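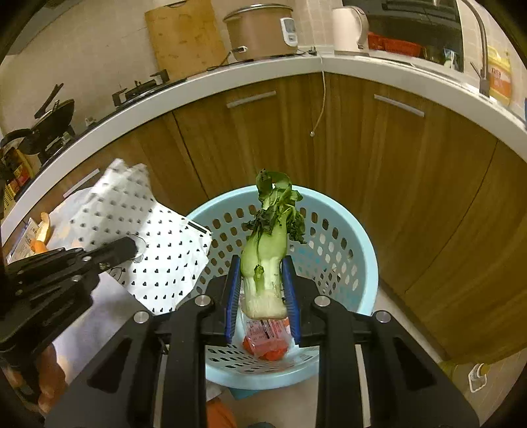
Skitside grocery packing: progress report to the Nonine fund, July

Prepared by Angharad Yorath

Dear Krystyna,

You asked for a plain account of where we are, with the people side up front and the technical side after it. I'm happy to do it in that order, because the people side is where most of the good news is this time!

What has changed on the packing floor

When you visited in the spring, all the packing was done by hand and the talk at lunch was mostly about whether the arm at station 3 would take anybody's shift. It hasn't. We have the same 8 packers we started with, on the same contracts, and four of them now spend part of each day teaching. They work with the hand-held grippers, one in each hand, picking up produce and bags the way they would for a customer order, and those recordings are what the arm learns from. Teaching hours are paid at the lead packer rate, as we agreed with you in the grant letter.

Grażyna Ostrowski was the first to sign up and has become our best teacher by a long way. She has packed vegetables for most of her working life and she knows things none of us in the office had ever put into words, like how hard you can press a stem before it bruises and why you go for the thick part near the base when the leaves are soft. The engineers at Markum had planned on a single grip for all leafy greens. After two mornings with her they tore that up and wrote separate ones for bok choy, leeks and loose lettuce. She was very pleased about this and so was I.

The heavier lifting at stations 3 and 4 has dropped too, now that the arm moves full baskets to the belt. Teodor Rutkowska, who had been asking for a change from that job for a long time, is on teaching and checking now and tells me his shoulder is better for it.

Where the work stands

We set out to record 60 grocery items in this period and we have finished all of them. Leafy greens took the most time. Bags were second, especially thin paper ones, which fold over at the top and then refuse to open again. Wrapped packages went much faster than we thought they would.

Part of the teaching takes place in kitchens as well as on the packing floor. Roman Zieliński pushed for this and he was right. On the floor everything arrives in the same crate at the same height, and the arm got very good at exactly that and poor at anything else. In a kitchen there are cupboard handles, cables, a kettle, bottles standing wherever somebody left them. The lessons from there seem to carry back to the floor nicely, and we would like to do more of it.

The arm at station 3 now packs greens on its own during the early shift, with one person checking. In the last full week of testing it packed 200 orders and the checker had to step in on 7 of them. Five were bags and two were leeks. I would love to see the bags sorted out before we add a second arm.

What hasn't gone so well

Teaching is more tiring than we planned for. The grippers are not heavy, but holding them out in front of you is hard on the wrists and forearms, and by mid-afternoon people slow down. We have moved all recording to before 1 p.m. and put in a longer break at 10:30. It costs us some hours and I think they are well spent.

The finger pads also wear faster than the supplier told us. Tomaszewski has agreed to send replacements with each monthly order, so we are no longer waiting on parts, but the line for consumables in the budget will end up higher than in the original plan. Revised figures are in the attached sheet.

Two of the packers would rather not teach at all, and that's fine. Their jobs don't depend on it, and I have put that in writing to both of them.

Next period

We will start on glass jars and eggs (wish us luck), keep going with paper bags, and train two more teachers. Grażyna will run their first sessions herself. We would also like to move some of the unspent travel money into teaching hours, if you have no objection. I can send the request on its own form if that's easier for your office.

You are very welcome to come back and try the grippers. Mornings are best.

Angharad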